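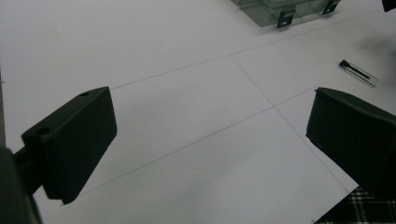 White top, with thin grey pencil lines across it

Zetness sealer on pale surfaces, worth it?

wattlebird_2
Posted 2024-08-23
We've just moved into a place in Walby and everything is white or close to it. The previous owners left half a bottle of Zetness sealer under the laundry sink and I'm wondering whether to use it on the tile grout before the kids get at it. Has anyone put it on pale grout? Did it change the colour? The label says one coat, wait 3 hours, second coat. The hardware shop in Sutherland wants me to buy the Bamis one instead but they would say that.

gumnut_dad
Used Zetness in our bathroom. Went on fine, slight darkening for a day or two and then back to normal. Don't let it pool on the tile face or you'll be scrubbing off a haze. I used a small artist's brush and a rag.

Tarpline
Disagree with using an old half bottle at all. You don't know how long it's been open. Mine went stringy after one summer in the shed and I ended up with sticky lines that picked up every bit of dirt. Buy fresh. A 500 mL bottle does an average kitchen.

gumnut_dad
Stringy is easy to spot though. Shake it, pour a bit in a jar lid, and if it's runny it's fine. No point throwing out good product.

Tarpline
Your floor, your weekend.

orrery 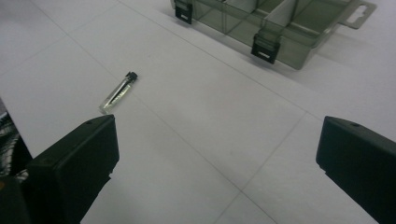
Whichever sealer you choose, the grout has to be clean first, and that's the job most people rush. I use oxygen bleach in warm water, leave it ten minutes, scrub with a nylon brush, then rinse with plain water and leave it overnight. With big square tiles and thin, faint seams like these there isn't much grout to do, so a narrow brush is worth the few dollars. Stay away from vinegar. It eats at cement grout and you'll be regrouting sooner than you'd like.

wattlebird_2
Thanks. I have been using vinegar, so that stops today. Is the Bamis one any better on pale grout or is it only dearer?

orrery
Dearer, and it smells less. I couldn't pick a difference after a year. Do a test patch behind the toilet or inside a cupboard whichever one you get.

pellmell
I'll be the odd one out and say don't seal it. We never have and a steam mop keeps it clean enough. Sealer wears off where you walk and stays on where you don't, and you end up with two colours of grout.

Tarpline
A steam mop is hard on grout too, especially if it's already cracked.

pellmell
Six years here and no cracks.

wattlebird_2
Poured some in a jar lid and it's lumpy. Into the hazardous waste box it goes. I'll get a new bottle and start with the laundry.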